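Apuntes de la sesión 5: cuidado y puesta a punto de las pinzas de mano
Curso de mantenimiento de células de manipulación textil, taller Clarnen
Azlan Mandagi

Bienvenidos otra vez. Quedamos en que hoy dejaríamos los esquemas a un lado y nos pondríamos con las pinzas, que es lo que de verdad vais a tener entre manos (¡y nunca mejor dicho!) durante las prácticas en Hindanholm.

Empezad siempre con la pareja apagada. Se abren las mordazas a tope y se pasa un pincel seco por las estrías, sin prisa, porque la pelusa de algodón se apelmaza en el fondo y luego cuesta un mundo sacarla. Nada de alcohol sobre la goma. Si veis hilos enrollados en el eje, pinzas finas y paciencia.

Después viene el cero. Cerrad en vacío, esperad 10 segundos y anotad la lectura de apertura en la hoja Saragih, una línea por pinza. Si izquierda y derecha difieren en más de 5 décimas, repetid el cierre; si la diferencia sigue ahí, toca aflojar el tornillo de tope y volver a empezar. Ya sé que es pesado, a mí también me lo parecía, pero ahorra muchas tardes de mal humor.

La última comprobación se hace con tela. Extended una camiseta sobre una sábana, coged el borde más cercano con las dos pinzas a la misma altura y mirad cómo se reparte el pliegue entre una y otra.

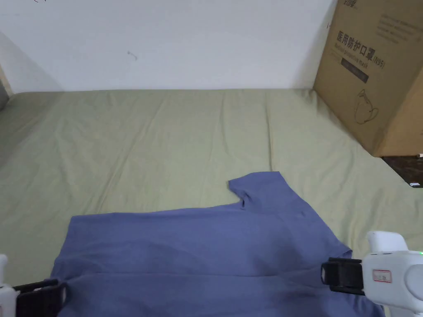 Figura 11. Camiseta azul sujeta por el borde cercano con las dos pinzas.

Fijaos sobre todo en las mordazas: conviene que las dos queden a una altura parecida. Repetid la toma 11 veces y apuntad cada resbalón, también los pequeños, con el lado en que ocurre.

Para la próxima sesión, traed la hoja rellena y leed el apartado de recambios del cuaderno Grestora. El juego de gomas se pide con la referencia 636.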